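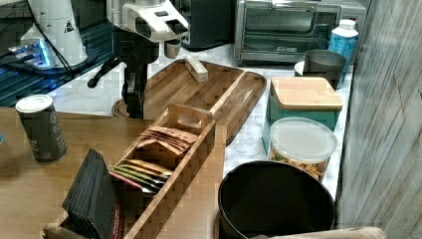

Open Days at Stiseck

Stiseck programs robot arms for everyday kitchen jobs. Abílio Loureiro and Reinaldo Conceição started the company and still run the demonstrations themselves, at a counter set up with a toaster oven, a cutting board and a box of packets.

Our last open day was February 6, 2019. Visitors watched the arm at work, then asked questions — mostly about speed and cleaning. The workshop covers 1451 square feet, so we take groups of up to 19. Visits are free. School groups should write to Reinaldo first.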